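Tandivance Appliance Help > Dishwashers > Soylu > Cloudy glasses, white film, salt light won't go off
Opened by: Khadija Bouzid
Status: Resolved by customer
Last updated: May

Hello all, me again with the Soylu. Your phone person asked me to keep a log and paste it into the ticket so that whoever picks this up doesn't make me start from the beginning, so I've done exactly that, and I'm sorry in advance for how long it is!

The problem. Everything glass comes out with a white film on it. Plates look fine, cutlery looks fine, mugs are fine until you run a finger round the inside. If I wipe a tumbler with vinegar on a bit of kitchen roll it comes up clear, which I'm told means limescale and not that horrible etching you can't undo. The salt light has also been on since we moved house. It stayed on when I filled the salt, it stayed on after I turned the whole thing off at the wall, and I've more or less stopped seeing it.

What I'd already tried before ringing you:

Cleaned the filter. It was disgusting but it made no difference.

Changed tablets. I was on the supermarket all-in-ones and went over to the Fitoneck ones my sister swears by. Slightly better for two washes (or I wanted it to be) and then the film was back.

Turned the rinse aid up from 3 to 5. I use Plilell, the blue bottle. Now the glasses had film AND rainbow streaks, so I turned it down again.

Ran an empty wash at 70 with a cup of white vinegar on the top rack. The kitchen smelt like a chip shop and the inside of the door came up lovely. First load afterwards, film.

Then your reply came on the Monday, asking for my water hardness and what the machine's softener was set to. I didn't know either. I didn't even know the softener had a setting, I thought you put the salt in and it got on with it.

Water hardness first. I put our postcode into the water company's website and got 328 mg/l, listed as "very hard". At the old flat we had soft water and never descaled a kettle in our lives, so that was a bit of a shock, although the state of the shower head should have told me.

Softener setting next. The manual says hold the Programme button and switch on with the door open, and keep holding until the display shows a letter and a number. This took me four goes. If you let go when the light flashes (which is what the manual says) it just starts a quick wash at you. You have to keep holding PAST the flash until it beeps. Please could somebody put that on the help page, because I'd have saved a good part of my evening.

It said H0. According to the table at the back, H0 means the softener is off. Off! So all the salt I'd poured in was sitting there doing nothing at all. The range goes up to H6, and our water comes out in the H5 row, so I set it to H5, heard the beep, switched off, switched on again and checked it had kept it. It had.

I was very pleased with myself and put a load on straight away.

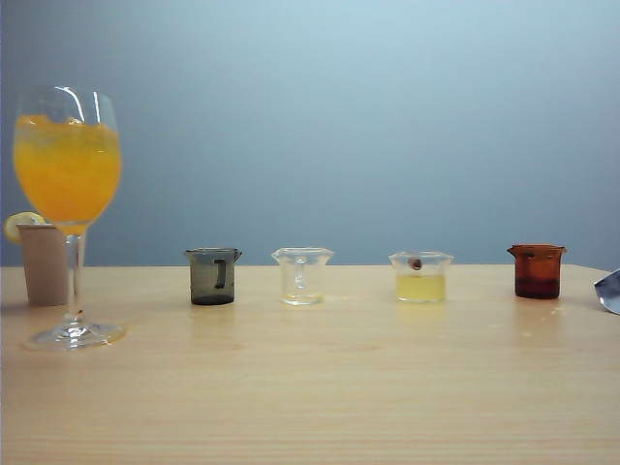
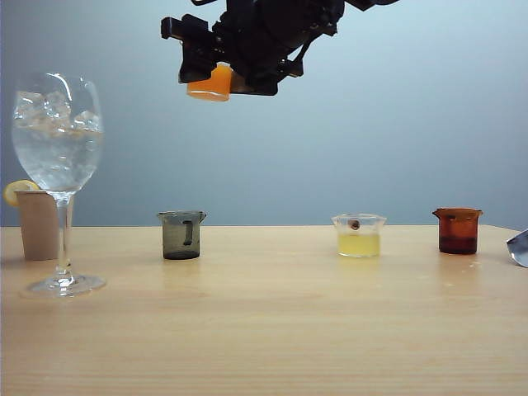

Tall wine glass in the first one, small orange cup in the second.

Well, the load came out worse. Gritty as well as cloudy, and there was a salty taste on the teaspoons, which put my husband right off his tea. I wrote back to you in a bit of a mood (sorry to whoever got that) and was asked to check the cap on the salt container. Here's what I did, in case it helps the next person.

I took the bottom rack out and unscrewed the cap. The thread had old salt crusted all the way round it, hard as plaster, so the cap felt tight when it was sitting slightly crooked. I picked the crust off with a cocktail stick and washed the cap under the tap. The rubber ring inside had a flat spot in it, and on one side a little nick. I reckon that's where the brine was getting out into the wash.

I ordered a new ring from your parts page. It's listed under "seals, misc" and not under Soylu, by the way, I only found it by searching the number moulded into the old one. It turned up two days later in an envelope big enough for a coat.

While I was waiting I washed up by hand, and I'd forgotten how much I hate doing the cheese grater.

New ring in, cap on straight, topped up the salt, wiped up every grain I'd spilt round the opening and then ran the rinse programme with nothing in it, 20 minutes. Your email said to do that straight after filling so that loose salt doesn't sit on the steel. I'd never once done it. I have always filled the salt and then gone to bed.

When the rinse finished, the salt light was out! I stood there with the tea towel and called everybody in to look. They were not as moved as I was.

First proper load: no grit, teaspoons taste of teaspoon. Glasses clearer but still a bit of a bloom on the older ones. I gave those a soak in vinegar and warm water in the washing-up bowl, 20 minutes, and all but two came up like new. The two that didn't are the ones from the charity shop, and I think those are properly etched, so they can go out in the shed for paintbrushes.

I've now done a week of loads on the ordinary programme. Rinse aid back on 3, same Fitoneck tablets, softener on H5. No film.

Couple of leftover questions, not urgent:

1. With the softener on and salt in, am I wasting money on all-in-one tablets? The Fitoneck box says they have salt "action" in them. If plain ones will do the job I'd rather buy those.

2. The rinse aid window looks full even when I know it's nearly empty. Is that a fault, or do I need to look at it from a particular angle?

You can close the ticket from my side, but I'd be glad of an answer to number 1 before the next big shop.

Khadija

14 people found this helpful | 3 comments | 6 shares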